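Recording Practice for Hand-Held Grippers in Private Homes
Group project report, final version
Authors: Danjuma Effiong, Carys Jenkins, Shota Hattori
Supervisor: Anikó Vass
Submitted: 8/14/23

1. Purpose

This report sets out a code of practice for recording manipulation tasks with a hand-held gripper in occupied homes. It covers consent, preparation of the work area, conduct during a recording, and labelling. It doesn't cover powered arms or mobile bases, which fall under the laboratory's existing machine safety rules.

The work began when the group took over the Gusora recordings from the previous year. These had been made without a written procedure. File names followed three different patterns, consent forms were held for some homes and not others, and the notes did not say who had operated the tool. We were asked to write a procedure that a new student could follow without training beyond one supervised session.

2. Method

We reviewed 357 recordings from the Gusora set. Each was watched in full by one author and the label checked against what the recording showed. Disagreements were settled by a second author. The draft rules were then tried in homes during December and revised twice. Wyn Morris read both drafts as an outside reviewer and marked every rule that he could interpret in more than one way.

We did not measure whether a model trained on the revised recordings performs better. That was outside the scope agreed at the start.

3. Findings from the review

The most common fault was in the label. Operators wrote the task they had been given, such as "move cup", even when the object handled was a different one. The second most common fault was a late start, with the fingers already closed on the object when recording began. A late start is not always an error, but it must be recorded as such, as the approach is missing.

We withdrew 20 recordings outright. All of them contained either readable post or a screen showing a private message. The remaining faults could be corrected in the notes without recording the task again.

The wide-angle lens was a factor in most privacy faults. Operators judged what was in view by looking along the fingers. The lens takes in much more than that, including adjoining rooms when a door is open. Walking round the table before starting didn't help, as the view changes each time the wrist turns.

4. The rules

4.1 Consent
Written consent is obtained from every adult who lives in the home, on the group's standard form. The form names the rooms that may be recorded. A room that can be seen through an open door or a glass panel counts as recorded and must be named. Any person may withdraw at any time, and withdrawal applies to all recordings from that home.

4.2 Preparation
Post, prescriptions, calendars and family photographs are removed from every room named on the form. Ordinary household items stay where they are. Early drafts asked operators to clear all surfaces; this was dropped after the first trial, because cleared rooms did not represent the conditions the recordings were meant to capture.

Cloths and loose coverings may stay on the table if they lie flat. Cables are kept off the floor between the operator and the work area.

4.3 The tool
Before each session the operator checks the finger pads for splits and the frame screws for looseness. The fingers are opened and closed fully five times. A tool that sticks is not used. Finger pads are wiped before and after contact with anything used for eating or cooking.

4.4 Conduct
No recording exceeds 300 seconds. One task is carried out per recording. The operator's free hand stays out of the task unless the label says otherwise. Sharp knives, lit burners and containers of hot liquid are not handled at all. If an object is dropped the recording continues until the object has come to rest, and the drop is entered in the notes.

4.5 Labels
The label names the container and the contents separately when both are handled together. "Cup with utensils" and "bag with cutlery" are acceptable. "Kitchen things" is not. The material is stated only if the operator is sure of it. Contact is noted for each finger where it differs, and a finger that isn't touching the object is entered as open.

5. Application to table tasks

Tall utensils in a light container were the hardest case for rule 4.5. The weight sits high, the contents shift separately from the container, and operators tended to label one and forget the other. The first picture would be entered as a clear plastic cup with cooking utensils, left finger in contact. The second would be entered as a small brown paper bag with chopsticks and spoons, clamped. 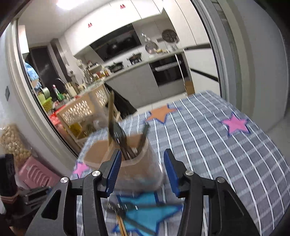
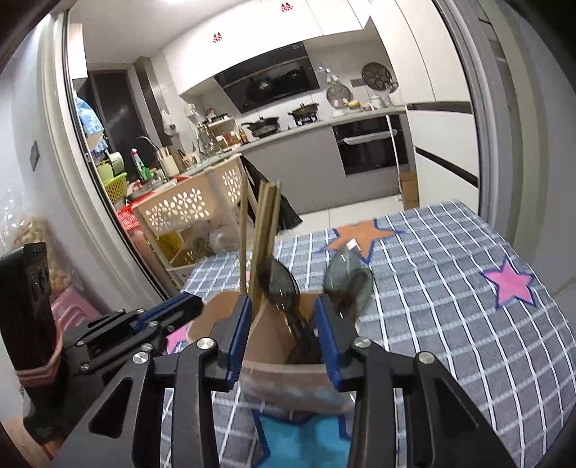

Hand-held gripper with a container of utensils, kitchen beyond the table.

For containers of this sort we recommend gripping the lower half and noting any lean in the contents before the lift. Soft-walled containers should have their own category in the label list. At present they are grouped with rigid ones, and the reviewers found this misleading.

6. Outstanding matters

Rule 4.1 is slow to apply in shared houses. Jenkins proposed a shorter form for tenants whose own rooms are not recorded - the group has not agreed on this, and the full form stands until it does.

The Ongart naming scheme for files has been adopted for new recordings. Older Gusora files keep their names, and a conversion table is held with the project notes. Effiong will maintain it until the next group takes over.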